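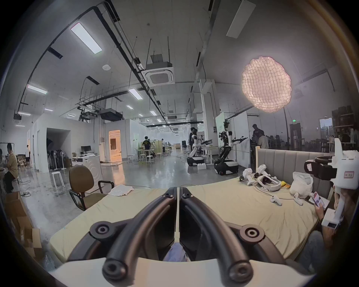

**¿Qué se evalúa de un robot cuando se asiste a una jornada de puertas abiertas?**

Lo que hace sin ayuda, cuánto tarda y qué ocurre cuando algo sale mal. Todo lo demás (el discurso, el vídeo de la entrada, el café) queda fuera de la nota.

## Apuntes de la visita al taller de Nutstead

Asignatura: Automatización y sociedad. Profesora: Lise Friesen.

Estos apuntes sirven de base para el informe de visita. Quien no pudo venir puede usarlos para el comentario crítico, pero no para la ficha de observación, que exige haber estado allí.

### 1. Lo que vimos

El taller es una sala grande y diáfana, de suelo de hormigón pulido, donde conviven puestos de trabajo, cajas de cartón y hasta un colchón con su cabecero. Los dos humanoides blancos van sobre base con ruedas. Conviene anotarlo, porque el folleto habla de «robots de forma humana» y la mitad del grupo esperaba piernas. Un humanoide con ruedas evita el problema del equilibrio, uno de los más caros de resolver, y a cambio depende de un suelo como el de este taller. ¿Cuántas viviendas tienen un suelo así?

Uno de ellos trabajaba con los brazos extendidos y herramientas hacia un tablero blanco. La pinza de mano, con dos dedos negros curvados que casi se tocan en la punta, sirve en Nutstead para registrar tareas hechas por personas. También había material de realidad virtual: un visor y dos mandos blancos, con sus cables.

### 2. Lo que nos dijeron

Behrouz Kordestani, que dirigió la presentación, dio estas cifras para el programa Muslow:

- 500 repeticiones grabadas por tarea.
- 24 tareas domésticas en catálogo.
- Tres intentos por tarea en la demostración pública.

Ninguna equivale a una tasa de éxito. Se preguntó por ella dos veces y la respuesta fue que «depende del entorno». Puede ser cierto – casi siempre lo es – pero entonces hay que decir de qué entorno se habla y dar el número para ese.

### 3. Vocabulario que hay que separar

**Autónomo**: el sistema decide y ejecuta sin intervención durante la tarea.

**Teleoperado**: una persona dirige el movimiento, con mandos, visor u otro medio.

**Supervisado**: el sistema actúa y una persona puede detenerlo o corregirlo. En Nutstead se usó esta palabra para casi todo, incluida la fase de grabación, y ahí el término no sirve.

Ver a una persona cerca de un robot no permite decidir en cuál de los tres casos estamos. Hay que preguntarlo y apuntar la respuesta literal.

### 4. Comparación con Jatville

La demostración de Jatville, en octubre, fue más pobre en medios y más clara en datos: entregaron una hoja con los fallos. Para el informe pesa más esa hoja que cualquier brazo en movimiento.

### 5. Para entregar

Un texto de tres páginas que incluya:

1. Una afirmación oída en la visita, citada con exactitud.
2. La prueba que la apoyaría y si se mostró o no.
3. Una objeción al capítulo de Esposito sobre demostraciones públicas, que a mi juicio es demasiado indulgente con los fabricantes.

No se aceptan frases tomadas del folleto sin comillas. Los informes se dejan en el casillero del departamento, grapados y con el nombre en la primera página.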